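Sikville Community Hall Users' Group
Minutes of the general meeting, 2022-08-20

Present: the usual crowd, plus two people who had come for the yoga and were too polite to leave. Chair: Amirul Hutapea. Apologies were received from the Kerum Road delegation, who were at the footy.

1. Previous minutes
Accepted, once "heated discussion" was changed to "discussion". The heating was dealt with under item 3.

2. Swap and sort day
The clothing swap took 57 bags, against 51 last time. The chair called this a triumph. The people who had carried the bags called it other things. It was agreed that next time the doors will close to donations at noon, and that "noon" will be printed on the poster in numerals as well, after the misunderstanding with the Purba Street people.

Jumpers and hoodies will go on the long tables by the stage. Anything with a missing button goes in the mending box, which is to be emptied before it develops its own climate.
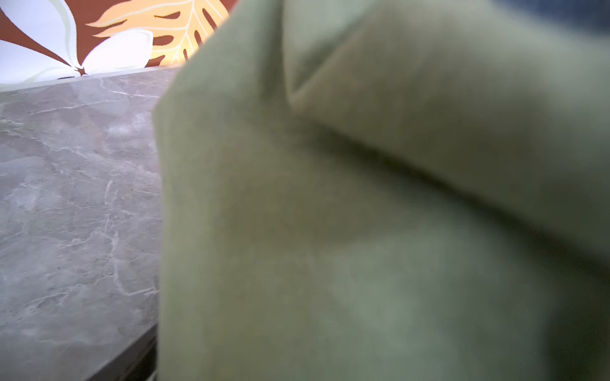

3. Heating
The hall heater continues to offer two settings, off and Darwin. A quote from Velico was read aloud in full, including the terms and conditions, at the request of one member who will not be named but knows who he is. Moved that we get a second quote before anyone faints. Carried.

It was noted that the thermostat cover has been taped shut again. The tape was declared unofficial. The chair will take it off and put up a sign, and the meeting spent longer than it should have on the wording of the sign. "Please ask" was preferred to "Hands off" by a narrow margin.

4. Storage cupboard
The badminton club and the choir both believe they have the top shelf. Each produced a letter proving it. The letters were written by the same former secretary -- in the same week, as far as anyone can tell -- and cannot both be right. The choir will have the top shelf until the end of September and the badminton club will have it after that. The choir wished it recorded that their folders are heavy. It is recorded.

Leftover clothing from the swap is not to be put in this cupboard under any shelf arrangement. It goes to the op shop within the week, folded if the spirit moves you.

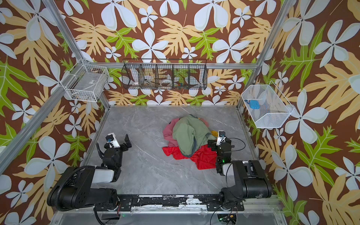
Question from the floor: who pays if the hall key is lost?
Reply from the chair: the group that signed for it pays for the new key, and for the new lock as well if the tag was still attached.

There was some muttering at this, mostly from the direction of the choir. A register of keys will be kept in the kitchen drawer, the one that opens.

5. Kitchen
Three mugs have gone missing and a fondue set has turned up. No connection could be established. The fondue set is available to any member who can give it a loving home, and failing that it will be in the raffle, like last year's.

The urn has been descaled. Tea may now taste different. Complaints to the chair in writing, please.

6. Next swap
A date in September was favoured. Kids' sizes will be sorted first this time, and printed T-shirts will get a table of their own, as the teenagers go straight for them and leave the rest looking like a burgled wardrobe.

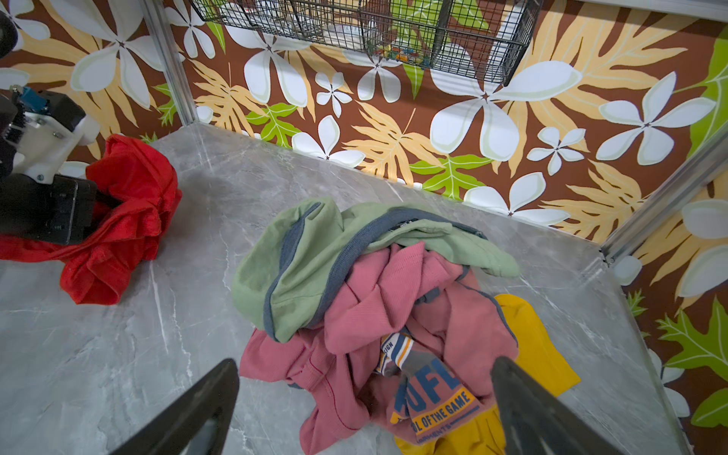 7. Other business
A member asked whether the car park lines could be repainted. The chair asked whether the member owned a brush. The matter was left there.

The meeting closed when the yoga people needed the floor.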